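Equipment Plan and Budget Report
Packing Bench Automation Project, Hastetbridge Technical College
Submitted 16th February

1. What we were asked to do

Plan the equipment for one packing bench that can handle shoe boxes with a robot arm. Not build the whole line, just the bench. The course gave us a lab slot, one arm already owned by the department, and a spending limit for everything else. This report covers what to buy, what to borrow, what to put off until next year.

The client side of the project is Troltent, a small returns warehouse in Ustville. They get shoes back from customers, check them, close the box, put it back on the shelf. Most of it by hand at the moment. They want to know what a bench would need before they talk to anyone about money.

2. How we worked

First version of the plan was written in November from catalogs only. Bad idea. We picked fingers by rated grip force and forgot to look at shape. So for this version we went the other way, bench time first and shopping list second. Arm bolted to the table, two-finger gripper, shoe boxes in different states. Open, closed, lid off. Wrote down what gave trouble and only then looked at prices.

3. What the bench time told us about the fingers

Returned boxes are not new boxes. Corners get torn, edges go soft, the board bends where you want to hold it. A finger that is fine on a fresh carton may tear a bad corner further. We spent most of our sessions on corners and panel edges becuase that is where the choice of finger matters most.

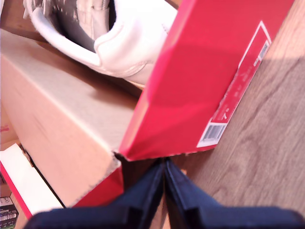 Figure 1. Fingertips at the lower corner of an open red shoe box, shoe inside. Note the small tear where the cardboard meets the red panel.

Our current fingers taper to a tip. Good for getting into a narrow gap, less good for spreading load over thin board. We think a second set with a flat pad is worth buying, and a soft cover for both sets. Swapping takes a hex key and some patience, so a quick-change plate is on the list too but lower down.

Labels are the other thing. Barcodes can sit right on the edge of a panel, at whatever angle the box happens to be lying. If the fingers cover one the scanner has no chance. Either the scanner is mounted high and reads before the grip, or we fix the grip points away from labels. First option costs more, second one costs programming time. We went for the first.

4. What to buy

Prices are quotes or list prices in dollars, tax not included.

Flat pad finger set: 100
Soft fingertip covers, pack: 15
Fixed barcode scanner with mount: 299
Non-slip bench mat: 15
Cable ties, labels, small bits: 5

Total: 434

The scanner is most of the budget, no way around that. We looked at a cheaper handheld one clamped to a post, but the trigger has to be held down and the clamp we tried kept slipping. The fixed one comes from Chong, who also supply the lab's power units, so the order can go through the existing account and we skip the new vendor form. That form took another group half a term.

Put off for now: quick-change plate, second camera, a proper light. The light is the one we argued over. Window light moves across the bench during the day and the shadow edge goes with it, shiny panels wash out on one side. A cheap lamp from the stores cupboard will do for the trials. If Troltent goes ahead they should budget for a real one.

5. Borrowed, not bought

Arm and gripper from the department. Table, also department. Boxes and shoes from Troltent, to be returned at the end, so keep the lids with the right box please.

6. Ordering

Finger pads first, longest delivery. Scanner second, the mount holes need to be drilled before it is any use. Mat and covers can go on the same order as the pads. Small bits from the college shop.

7. Problems and open points

Spare fingers are not in the total. One set only. If a tip breaks in the trials we lose that week.

We did not price any safety fencing. The lab has its own rules and a marked floor area, a warehouse will need its own check done properly and we are not qualified to cost that.

Grip force setting for damaged board still not decided. We need more bench time with the flat pads before writing a number down.

Troltent have not yet confirmed the range of box sizes they get. The opening on our gripper is fine for gripping an edge, but will not go round a whole box, so if they want full-width lifting the finger budget above is wrong and section 4 has to be redone.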